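Zwischenbericht zum Vorhaben Nuralia: Fernsteuerung und Handführung als Wege der Aufgabenvermittlung
Berichtszeitraum bis einschließlich April, vorgelegt bei der Förderstelle Breltismont
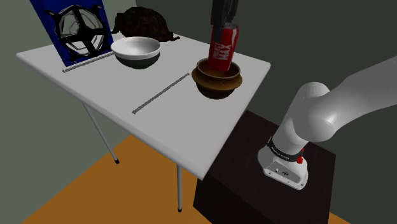 Warum werden Bewegungsabläufe vorgeführt und nicht programmiert?
Eine Vorführung kann auch von Fachpersonal ohne Programmierkenntnisse erstellt werden. Änderungen am Ablauf lassen sich dadurch innerhalb eines Arbeitstages aufnehmen, während eine Neuprogrammierung im Vorgängervorhaben Kaewsai regelmäßig mehrere Tage beanspruchte.

1. Stand der Arbeiten

Die im Antrag vorgesehene Simulationsumgebung ist in Betrieb. Sie umfasst einen Arbeitsplatz mit weißem Tisch und einem daneben auf einem dunklen Sockel montierten Roboterarm mit Greifer. Bearbeitet wird derzeit die Aufgabengruppe »Greifen und Ablegen in Gefäße«, zu der unter anderem das Einstellen einer Getränkedose in eine Holzschale gehört. Weitere Gegenstände auf der Tischfläche, darunter eine zweite Schale und zwei dünne Metallstäbe, gehören zur Szenenausstattung und werden in dieser Aufgabe nicht bewegt.

Im Berichtszeitraum wurden mehr als 400 Vorführungen per Fernsteuerung aufgezeichnet. Nach Durchsicht durch die Arbeitsgruppe von Tae-yang Kong wurden 217 davon für das Training freigegeben. Häufigster Ausschlussgrund war ein Nachgreifen kurz vor dem Ablegen, gefolgt von langen Pausen der bedienenden Person. Aufzeichnungen mit Pausen werden nicht gelöscht, sondern gesondert archiviert, damit sie bei einer späteren Anpassung der Auswahlkriterien erneut geprüft werden können.

2. Vergleich der beiden Verfahren

Die Handführung am realen Arm wurde mit 57 Vorführungen begonnen. Die Bedienenden bewerteten sie in der Befragung als leichter erlernbar, beklagten jedoch den Kraftaufwand bei Drehungen des Handgelenks. Bei der Fernsteuerung bereitet vor allem die Einschätzung der Tiefe Schwierigkeiten, besonders wenn der Schalenrand den unteren Teil des Gegenstandes verdeckt. Ein belastbarer Vergleich der Erfolgsquoten liegt noch nicht vor und ist Gegenstand des Arbeitspakets 2.

3. Abweichungen vom Arbeitsplan

Die Lieferung der Eingabegeräte durch die Firma Cletar verzögerte sich um sechs Wochen. Die Schulung der Bedienenden wurde deshalb vorgezogen und mit Leihgeräten durchgeführt. Mehrkosten sind hierdurch nicht entstanden. Der Meilenstein zur Übertragung auf den realen Arm verschiebt sich um einen Monat; eine Verlängerung der Gesamtlaufzeit wird nicht beantragt.

4. Nächste Schritte

Ward Van Loon übernimmt die Leitung der Übertragungsversuche. Vorgesehen ist, die freigegebenen Vorführungen zunächst mit veränderten Ausgangspositionen der Gefäße zu wiederholen. Die Anleitung für Bedienende wird um einen Abschnitt zur Annäherung des Greifers von oben ergänzt und der Förderstelle mit dem nächsten Bericht übersandt. Um Zustimmung zur Umwidmung nicht verbrauchter Reisemittel in Personalmittel wird mit gesondertem Schreiben gebeten.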